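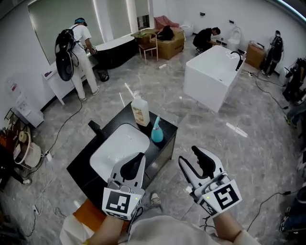 Anmontの事前登録メールが届いたのに、会場の受付で「該当なし」と出るのはなぜですか?

登録メールの番号と受付端末の名簿がずれているためです。受付番号の頭に「W」が付いている方は、Wを外した数字だけを読み上げてください。係が手入力で通します。

チケット #2273
件名:入場バッジQR 読めない(一部)
状態:対応中 → 様子見
製品:Grellitz 受付端末/Pardale 前売り連携

8:10 開場前テスト。スタッフ用バッジは全部通る。一般も手元の見本は通る。問題なしと判断、これが甘かった。

9:05 西口から連絡。コスプレ更衣室つきの券だけ「該当なし」。同じ人がもう一回かざしても同じ。端末替えても同じ。

9:12 端末再起動。変化なし。時計のずれも見た、合ってる。

9:20 名簿を開いて確認。Pardaleで買った分のうち、更衣室オプション(3000円)を後から足した人の番号の頭にWが付いてる。名簿側はWなし。そりゃ当たらない。

9:24 該当件数を出す。414件。思ったより多い。列がもう階段まで来てるとのこと。

9:30 暫定:手入力に切り替え、Wは打たない。西口と南口に口頭で連絡。南口には伝わってなかったらしく9:41に再度電話。

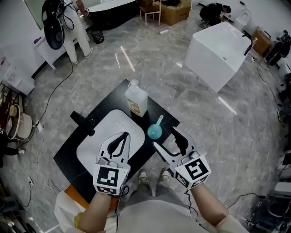 添付1:黒い台、白い洗面ボウル、黒い水栓

9:50 Pardaleの窓口に問い合わせ。返事待ち。向こうの言い分だと「オプション追加時に枝番を付ける仕様」。いつからの仕様か聞いたが回答なし。去年はこんなの付いてなかったはず。

10:15 名簿を一括で直す案。Wを名簿側に足すか、読み取り側で落とすか。名簿を触ると物販の先行入場リストも巻き込むので却下。読み取り側で先頭の文字を無視する設定を探す。

10:22 設定あった。「接頭文字を除外」。ただし端末1台ずつ手で入れる必要あり。一括配信は管理者権限が要る。権限持ってるのはMuireann Mac Suibhneさんだけで、今サイン会の列整理中。無線に出ない。

10:34 しょうがないので手で順番に入れる。受付端末は全部で19台。西口から。

10:58 西口おわり。QRで通り始めた。手入力やめてよいと連絡。

11:03 南口で一台だけ設定が保存されない。保存押す→戻る→消えてる。アプリの版が古い。更新しようとしたら会場の回線が遅くて進まない。その端末は外して、案内用に回した。

11:20 Muireannさんから折り返し。管理画面から一括配信できるとのこと。もうほぼ終わってると伝えた。念のため残りの分は配信でやってもらう。
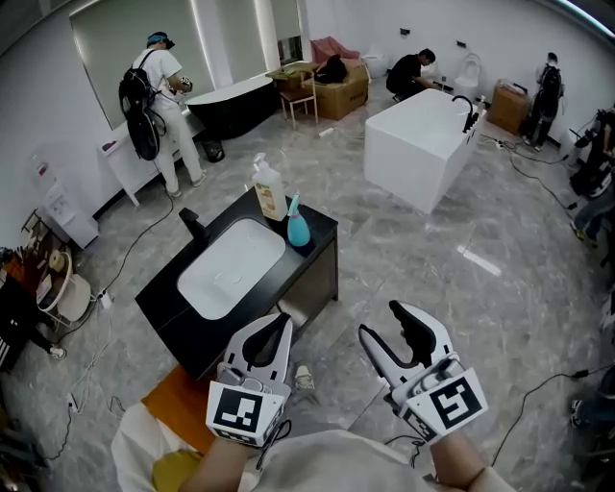

添付2:洗面台まわり。天板にポンプボトル、青緑のスプレー

11:35 別件が混ざってきたので書いておく。「再入場でエラー」の問い合わせ数件。退場スキャンをせずに昼を買いに出た人。仕様どおり。手で退場扱いにしてから再入場させればOK。#2273とは無関係、別チケット切ること。

12:10 Pardaleから返信。枝番は10月の更新で入ったもの。お知らせは出したと言うが、こちらの受信箱には見当たらず。迷惑メールも見た。なし。再送を依頼。

12:40 オプションを二回足した人はどうなるのか確認。Wが二つ付く場合があるらしい。除外設定は先頭一文字だけなので、この人たちはまだ引っかかる。該当者は名前検索で対応、受付に付箋で貼った。
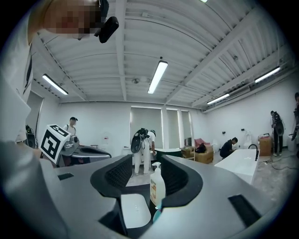 追記:Toshiko Kudo(受付システム担当)/10月

午後の分、引き継いで書きます。13時以降「該当なし」の報告は二重Wの人のみ。全員名前検索で入場済み。列は13時半に解消。

お客様からの声で多かったのは、列に並び直しになった件。更衣室の予約枠に遅れた方は枠の振替をしてます。振替は更衣室カウンターで受付、バッジを見せるだけ。メールの印刷は不要です。

返金の問い合わせも来てますが、オプション料金の扱いは事務局で検討中。受付では約束しないで下さい。「お問い合わせ窓口へ」と案内。

二日目に向けて残ってる作業:
・外した一台の更新(夜、回線が空いてから)
・二重Wの人の番号をこちらで直す。物販リストに影響ないかMuireannさんに確認してから
・開場前テストに更衣室つき券の見本を入れる。今朝のテストは通常券しか見てなかった
・無線のチャンネル、サイン会班と分けてほしい。途中なんども混線して聞こえなかった

端末のログは共有フォルダに置いてあります。ファイル名にチケット番号つけました。西口の分だけ時刻が一時間ずれて出てますが、書き出し側の表示の問題で中身は合ってまうす。

18:20 チケットは閉じずに様子見へ。二日目の開場後に再確認。

お問い合わせ:Anmont 受付サポート窓口|© Anmont 運営事務局|ページの先頭へ戻る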